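Oars for a 12 foot skiff: spoon blades or flat?

mcruz_medrano
Posted 6/19/26

I've got the hull of my skiff turned over and the thwarts dry-fitted, so naturally I've quit working on the hull and started fussing over oars. I have two nice lengths of spruce and some thinner stuff for the blades. The plans call for flat blades, but a guy at the ramp let me try his spoons last week and wow, they grabbed the water so well I came home wanting a pair.

Has anybody here carved spoons as a first set? I own a spokeshave, a block plane and one gouge that needs a proper sharpening. I also can't settle on length. The formula I found in an old magazine gives me something longer than will fit inside the boat.

Hermenegildo B
Posts: 3,293

Flat. Build the flats, row them for a season, then decide. I carved spoons for my first pair and one came out with more curve than the other, so I went around the lake in a big lazy circle until I learned to pull harder on the left.

On length, if they won't stow in the boat they're too long, whatever the formula says. You'll hate tripping over them at the dock.

j_bermudez
Posts: 2,790

Gotta disagree with Hermenegildo (again, sorry!). A shallow spoon isn't much more work than a good flat blade. You're already gluing up a blank. Glue it thicker, cut the profile of the curve on the bandsaw first, then the outline, and tape the offcuts back on so it sits level for the second cut. After that it's an afternoon of shavings and a beer.

Where people get into trouble is the loom. They leave it way too heavy because they're scared of it snapping, and then wonder why their wrists are sore. Take it down to eight sides, then sixteen, then round, and keep flexing it over your knee as you go.

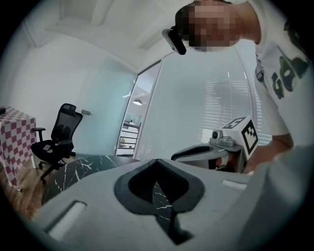 Leaning in over the table

Anyway, for the handles I leave mine bare wood, no varnish at all. Oil if you must. Varnished grips gave me blisters the whole length of the Lodhi River trip and I sanded them off in the campground with a piece of 80 grit I borrowed from the next tent.

mcruz_medrano

OK that bandsaw order makes sense, I had it backward in my head. I'd have cut the outline first and then had nothing flat to lean on.

Is there any reason not to use the same epoxy I used on the hull? I've got most of a jug of the Stamemeck left and it's going to get old on me.

Iwasaki_Y

Use it up. I glued mine with Stamemeck four years ago and the blades are still on. Just don't clamp so hard you squeeze all of it out onto the floor. Thicken it a little, clamp until you see a small bead, and stop. Wax paper under everything, unless you want a bench with an oar attached.

I'm with Hermenegildo on the flats though. I row at Havden, where it's shallow and full of rocks, and I poke the bottom with my oars constantly. I'd cry if I did that to a carved spoon. What's your water like?

mcruz_medrano

Mostly the Brarkulari end of the reservoir, so deep water and a mud launch. Hardly any rocks, but it does get windy in the afternoon.

Hermenegildo B

Wind is one more vote for flats, keep them narrow. Wide blades catch every gust on the way back.

j_bermudez

You can make a narrow spoon, you know. It's allowed.

rogerio_e

Coming at this from the other side - I've made five pairs and the blade shape mattered less than getting the leathers in the right place. My second pair was beautiful and I nailed the leathers on 3 inches too far out. Every stroke my hands banged together. Don't fix the leathers at all until you've rowed it a few times with tape marking the spot. Then sew them, no tacks. Tacks let water into the spruce and you'll see black stains within a year.

Also Maricruz, leave the blade tips a bit thick and wrap them with a strip of glass. Mud launches have gravel in them somewhere.

j_bermudez

Agree on the tape. Disagree on the glass, I let in a little hardwood strip across the tip and it's easy to replace.

mcruz_medrano

Thanks everybody! I think I'm going to be a chicken and do flats in the good spruce, and then glue up one spoon out of construction lumber just to see if I can. If it's a disaster it can hold up a tomato plant.

Rogerio, what thread do you use for the leathers?

rogerio_e

Waxed polyester, the heavy kind, with two needles. Soak the leather first and put the seam on the side away from the oarlock.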